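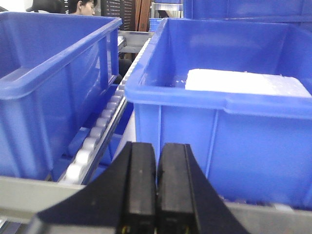 Wrist view between the two blue bins, fingers nearly closed, white block in the right-hand bin.

Filed under: Lists > Robot Learning > Collecting Demos
Reading time: 2 min

Re: How many examples before the first training run?

Hello all, and thank you for the kind welcome back to the list!

> We have 636 picks recorded on the Dutach cell and the thing still
> dithers over the bin before it goes down. Should we just keep
> recording the same pick until it stops?

Oh, I remember that dithering well (we had it at Hanier all through November, and it drove us up the wall). My advice would be to keep recording, yes, but please don't record the same pick! Our first set was lovely and tidy, with the block in the middle of the bin every time, and the arm was lost the moment we pushed it toward the back. So now we move it after every run — back corner, along a wall, turned a little — and we swap which bin is the empty one every 6 or 7 runs.

We are at 3234 examples now, and I'd trade a good half of the early ones for a hundred messy ones. Do keep your slow and clumsy tries too, as long as the block ends up where it should. Tag them, though. We didn't, and sorting them out afterward was a long week.

One more thing while I'm rambling: white items under bright overhead lights wash out badly in the wrist view. We turned the exposure down a notch on the Serrano line and the picks near the walls got better. Has anyone on the Hitex side tried the same? I'd love to hear.

Warm wishes from the bin room

Last updated: November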